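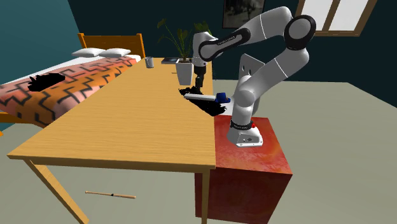 Review: Lorar Oiled Worktop, 9-Foot Length
Reviewed by the Holovko Housing Office, 08/07/2023

The Office fitted the Lorar worktop in the shared kitchen at Nultari House, where it has been in daily use for over 474 days. It was bought from Clikedum at a price of $1136, delivery included.

The surface has held up well. Light scratches were removed with fine sandpaper and one coat of oil. Two dark rings near the sink remain, and residents have been asked to use trivets.

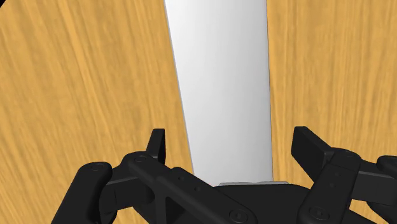
Color should be considered before ordering. The Lorar is supplied in a pale finish only, and it deepens slowly with age. Residents who were consulted preferred a warm golden-orange with darker brown streaks in the grain, against which a plain white item stands out clearly. The supplier does not offer this shade.

The printed care sheet is brief and omits drying times. The Office rates the worktop as good and would buy it again for kitchens of moderate use.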